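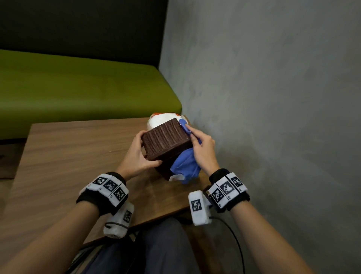

A small blue clip at the rim of a woven basket, both wrists banded with markers.

I have spent a good part of this summer thinking about clips. I used to think about networks, and how big they ought to be, and my friends outside the field still imagine that's what I do all day (bless them, they ask such kind questions at dinner). But the longer I work at teaching machines to use their hands, the more I believe that the interesting decisions get made at the table, by the person doing the task, long before anybody trains anything.

My argument is a simple one, and I'll take my time over it. We are collecting our examples too cleanly. We ask people to pick a thing up and put it down again in one smooth sweep, we throw out the tries where they fumbled, and then we wonder why the learned policy goes to pieces the first time a bit of cloth bunches up under its fingers.

When Usha Naidu and I planned the Mukstead set in June, we had a list of 10 tasks, and on paper every one of them was short enough to say in a single breath. Usha, who has more patience than I do, sat down and tried them all herself before we asked anyone else to. She came back with pages of notes. Holding a basket steady turned out to be half the work of doing anything to a basket. One hand has to take the weight, tip it to a useful angle and stay put, while the other does the part that we had written down as "the task." We hadn't given that first hand a line of its own anywhere in the plan!

So I've become a champion of the quiet hand. If your labels only name the hand that moves, you are telling the learner that the other one is scenery, and it will believe you. We now write a few words for each hand in every recording, even if all we can say for one of them is "holds." It's slow, and our labelers have let me know that it's slow, and I would still do it again.

The wrist bands are part of the same story. With printed markers on both wrists we can work out where each hand was when the fingers themselves are hidden behind something, and in any task worth learning the fingers are hidden a lot of the time. I know the case against them. Aatos Kinnunen, whose opinion I respect a great deal, thinks that bands and cables make people move stiffly, and that we'd do better with more hours of bare-handed video and a cleverer model to make sense of it. He may be right in the long run. I've worn the bands myself, and for the first few minutes I was certainly thinking about my wrists. After that I was thinking about the knot I couldn't undo, and I'd guess my movements were as clumsy and natural as they ever are.

Where Aatos and I agree is on the fumbles. The Mukstead set came to 981 recordings, and by the rule we started with, 393 of them would have been thrown away for a slip, a pause or a second try. I argued for keeping every one, marked for what it was. A person who loses a grip and finds it again has shown you something you can't get from a perfect run, namely what to do next. Why would we pay for that lesson and then delete it?

I'll grant that there's a price. Ladan Ghaffari, who trained the first models on the full set, saw them pick up some of our dithering along with our skill, and she had to weight the recordings with care before the hesitating settled down. Some of it never did. There is a version of our drawer policy that stops just short of the handle, as though trying to remember what it came in for, and I confess I'm fond of it, though Ladan isn't.

What I'd ask of anyone starting a collection now is to do the tasks yourself first, at an ordinary table, with soft things and awkward things piled together, and to write down what both of your hands were up to. Then go through your rules for what gets thrown out and read them again with those notes beside you. We changed three of ours, and Usha is still after me about a fourth.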